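Pallarwood Players
Open call: cast, crew and one very patient prompter

Posted 17/04/2026

Pallarwood Players is looking for people to take part in its June production, a stage comedy called The Aklow Ferry. It concerns a boat that does not leave. The whole of the first act is spent waiting for it, and the second act is spent discussing whose fault that was. We have been told it runs long. We have cut a page.

You do not need experience. Several of our current members had none when they joined and have guarded that condition carefully ever since. You do need to be 18 or older, able to get to the Calimlim Hall in the evening, and willing to be told to speak up by a person sitting in the back row eating soup.

Parts available

The Ferryman. Any age. On stage the entire time, mostly seated. 2 long speeches, one of them about rope. Must be able to look at the horizon with conviction when the horizon is a fire exit.

The Widow Handasia. Forty and up, or able to pass for it under our lights, which add a decade to everybody free of charge. Gets the best lines and knows it.

The Honeymooners. Any two adults who can bicker in a whisper that carries. Married couples have auditioned for these parts before. We no longer give advice on the matter.

The Inspector. Comes in late, leaves early, gets the biggest laugh. Competition for this one is stiff and a little ugly.

Passengers, townspeople, a man with a goat. The goat is a sound effect. If you own a goat, please do not bring it to the audition. We are asking politely this year.

Backstage

We need help with sets, props, costumes, sound and lights. We also need a prompter who can follow a script while five people on stage are following different ones. The sound desk has 100 labeled buttons, and you will need to learn four of them.

Set builders should know that the play calls for a dock, a ticket booth and open water. Our budget calls for a dock. The designer is open to ideas on the other two, especially ideas that can be carried through a normal door by people with normal backs.

What we pay

Nothing. There is a free ticket for a person of your choosing, a cast supper on closing night, and tea at rehearsals. Gas money is available for anyone coming from outside town, on presentation of a receipt and a sad face. Last year's show took in $2,751 at the door and cost $2,377 to put on. The difference went toward the curtain, which had started to come down on its own schedule.

Rehearsals

Two evenings a week to start with, then three, then more or less all of them. We'll send the full schedule once the cast is settled. Tell us at the audition about any vacations, weddings or night shifts you already know of. We can work around nearly anything we hear about in advance. Surprise cruises are harder.

Lines should be learned by the end of the first month. We say this every year and mean it every year.
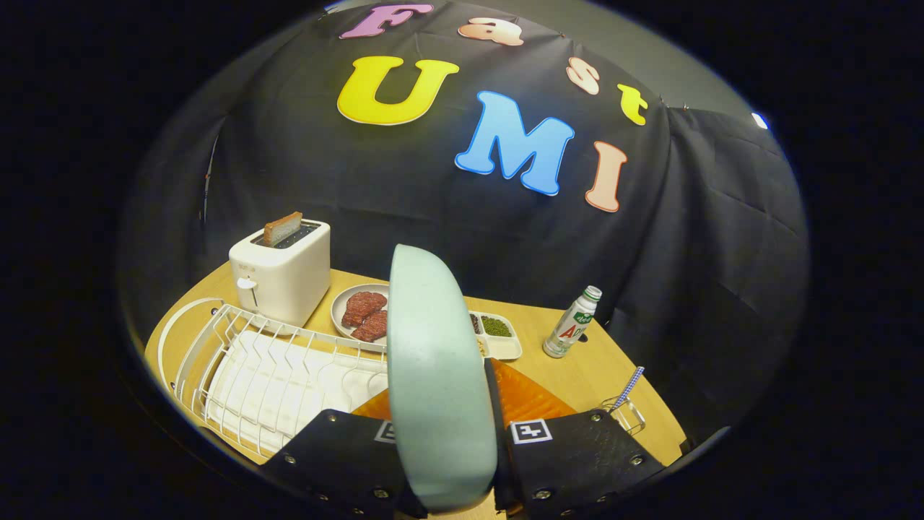
Auditions are short and fairly painless. You'll read a page from the script, then read it again with somebody else, and then we'll ask you to do it louder. There's no need to prepare a speech. If you have prepared one anyway, we will listen to up to a minute of it. Singing is not required for this show, and we would take it as a kindness if it stayed that way.

If you'd sooner work backstage, come on the same evening and tell whoever is at the door. You won't be asked to read. You may be asked to hold something.

How to sign up

Fill in the form at the bottom of this page or leave a note in the Players' mailbox inside the hall entrance. Give us your name, a phone number, the part or job you'd like, and a second choice. Please do give a second choice. "Inspector or nothing" has been tried, and we went with nothing.

The hall has a ramp at the side door and a working elevator to the dressing rooms. Large-print scripts are ready for anyone who wants one. If there's something else that would make it easier for you to take part, put it on the form and we'll sort it out before you come in.

Bring flat shoes, a pencil and a sweater. The heating in the hall is run from an office across the street by someone who seems to be warm.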